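Cavska NR-7 Network Recorder
Installation and Set-Up Guide

Section 5: Adding cameras and setting motion zones

5.1 Before you start

The recorder must be mounted, grounded and connected to the PoE switch as set out in Section 3. Cameras are added one at a time. Do not plug in the remaining cameras until the first one shows a steady picture in the Live tab.

You will need:
the installer password
the address range reserved for cameras
a laptop on the same network as the recorder

CAUTION: Turn off the recorder before changing or adding a hard drive. Network cables may be connected with the power on.

5.2 Adding a camera

1. Log in to the recorder and open Setup > Cameras > Add.
2. Connect the camera to a free PoE port. The port light turns from amber to green when the camera has started.
3. Press Scan. Cameras made by Saha and Skirkitz are listed by model. Other makes are listed as Generic.
4. Select the camera and enter its password. A camera that still has its factory password is refused until a new one is set.
5. Assign a fixed address. Do not use an address inside the router's automatic range.
6. Enter a name of up to 24 characters. The name appears in the event log and on exported clips.
7. Press Save and open the Live tab.

Note: If the camera is listed but the picture stays black, set the main stream to H.264 and save again. Firmware older than the August release does not decode H.265 from Generic cameras.

5.3 Checking the view

Set the camera to its final position and tighten the bracket before drawing any zones. Zones are stored against the picture and do not follow the camera if it is moved later. Set focus at the widest lens setting first, then zoom in and correct it.

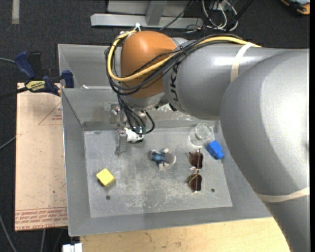
Fig. 5-2. KUKA arm over sheet-metal bin, fixed camera.

Bright reflections can cause false events. Turn on WDR under Image > Exposure and compare the picture with WDR on and off at the time of day when the site is brightest. Leave it off if the picture becomes noisy.

5.4 Drawing a motion zone

1. Open Setup > Events > Motion and select the camera.
2. Press New Zone. Click each corner in turn and double-click to close the shape. Up to 7 zones may be drawn per camera.
3. Set Sensitivity to 5.
4. Set Minimum Duration to 3 seconds.
5. Walk through the zone. The outline turns red when an event is raised.
6. If no event is raised, increase Sensitivity one step and repeat.

Note: Zones that overlap raise separate events. The event log holds 3000 entries, after which the oldest entry is overwritten. Recorded video is not affected.

CAUTION: Motion zones are for recording only. They must not be wired or configured as a safety stop for machinery.

5.5 Saving the configuration

1. Open Setup > System > Backup and press Export.
2. Store the file off the recorder.
3. Write the firmware version on the label inside the door.

Backup files made on the Gerkodska series cannot be loaded on the NR-7.

Section revised by Balakrishnan Nambiar, Technical Documentation.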